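Switching to the paper planner (again)

Hello from Lutongate, where it has rained since breakfast and I have finally done the thing I've been threatening to do in this newsletter for months. I canceled the calendar app and went back to paper. Several of you wrote in last time to ask how that was going, and the answer then was that I hadn't started. Now I have!

I bought the Pfeiffer weekly, the one with the gray cover and the ribbon that frays if you look at it wrong. It has 110 sheets and a pocket in the back, where I've already stuffed two receipts and a dentist card. I tried the Sirance first, which is lovely, but the pages are so thin that my pen came through on the other side and I couldn't read a thing by the end of the week.

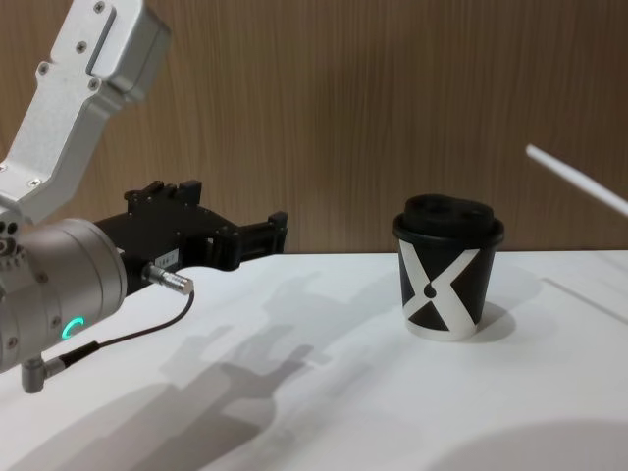 The biggest change so far is mornings. I used to check my phone in bed and then lose half an hour to whatever else was on it, and now I come down, make coffee, and write out the day before I open anything with a screen. I keep it to one page. I do like a clear surface when I write, a big white tabletop with plenty of room for my elbows, and my own kitchen table is a brown thing with a wobble, so I've been wiping it down each night like somebody who works in a diner. You'd be surprised how much better my handwriting gets when there isn't a jam jar next to it.

Now for the bad parts. Paper doesn't ring. I missed a haircut in the second week and had to call and grovel, and I've gone back to setting one alarm on the phone for anything that involves another person waiting for me. Paper also doesn't repeat itself, so the trash goes out when I remember to copy it over from the week before. (I've remembered most weeks. The neighbors may tell you otherwise.)

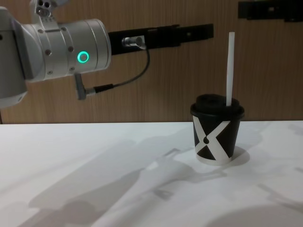
I've also stopped copying over the things I never do. In the app they just rolled along from day to day and I stopped seeing them. There was one that said "sort photos" that had been there so long I felt bad deleting it. When you have to write a chore out by hand for the fourth time, you either do it or you cross it off for good, and I have crossed off plenty – learning the accordion, for one.

If you want to try it, don't buy the fancy pens yet. I use the Hoduron ballpoints that come 10 to a box and I lose them at a steady rate. Start with a cheap notebook and see if you're still opening it in November. And if you've got a good way to handle birthdays on paper, please hit reply, because mine are on a sticky note on the fridge and the sticky part is giving up.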